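4.3 Stalled placements at the shelf edge

The largest single group of failures in the shelving trials did not involve dropped cans. In these runs the arm reached the shelf, met resistance, and stopped with its motors still under load. We treat them separately from the grasp failures in Section 4.2, as the cause and the remedy are both different.
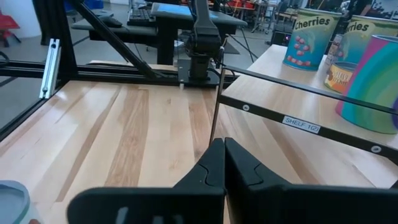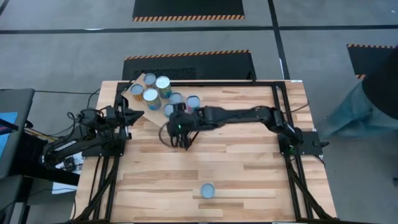

Figure 6. The can-shelving cell, from a camera at the gripper (first) and from a raised viewpoint over the table (second).

A stall, as we use the word, is any period in which commanded and measured joint positions disagree by more than the tracking limit for 2 seconds without the arm making progress. The Drorlow controller was supposed to catch this condition and release the load. In the trials it often failed to do so. The shelf in our cell is a board raised above the main tabletop, with a black metal rail along its front edge, and bolt heads and a small label, "SHELF 1(2)", on the face of that rail. A can carried too low meets the rail before it reaches the board. The policy had been trained mostly on approaches that cleared the edge, and when contact came early it kept commanding the same forward motion.

Of the 32 trials that ended in a stall, 28 began with contact between the can and the front rail. The others began with contact between the can being placed and a can already on the shelf. We saw no stall that began with the gripper touching the tabletop, although this had been our first guess when the fault was reported.

The fault came to our attention in November, when Lautaro Escobar found the wrist servo on one arm too hot to touch after a run that the log had marked as complete. The log showed no error. The arm had pushed against the rail until the episode timer ran out, and the timer, on expiry, recorded a normal end. Earlier runs were then checked by hand against the joint current records, and 11 more had ended the same way. All of these had been counted as valid placements or as timeouts, and the success rates in Section 4.1 have been corrected for them.

Two separate problems were at work. The first was in the stall check itself. The controller compared commanded and measured positions, but the policy issued each new command relative to the measured position. When the arm was blocked, the command stayed a small, fixed distance ahead of the arm and the disagreement never grew large enough to trip the limit. In free motion this scheme works well and gives smooth travel, which is why the fault went unseen during early tests on the bare table.

The second problem was in how the arms shared a stop signal. The two are mounted on opposite sides of the table frame and their working areas overlap over the cans. A stop on one arm did not hold the other. In several trials the stalled arm was halted by the operator while its partner kept moving toward the same group of cans. No arm struck the other, but the clearance at the wrist was small, and we consider this the more serious of the two faults. People also stand beside the table during trials, within reach of the arms — a stop that holds only half of the cell is not an adequate stop.

Both were fixed in the Brollen release of the control software. Stall detection now uses motor current along with position, and compares the arm's travel over a moving window with the travel requested over the same window. When a stall is found, the arm backs off along its last path, holds, and waits for the operator. Any stop, from either arm or from the operator's button, now halts both. The timer can no longer close an episode as normal while current is above the resting level.

Tudur Edwards repeated the placement trials with the new software, starting the can deliberately low so that it would meet the rail. Every contact was detected and the arm backed off each time. In a few cases the can tipped in the fingers during the retreat and had to be reset by hand. We have not solved this. A slower retreat reduced the tipping but left the servo under load for longer, and the setting used in the remaining experiments is a compromise between the two.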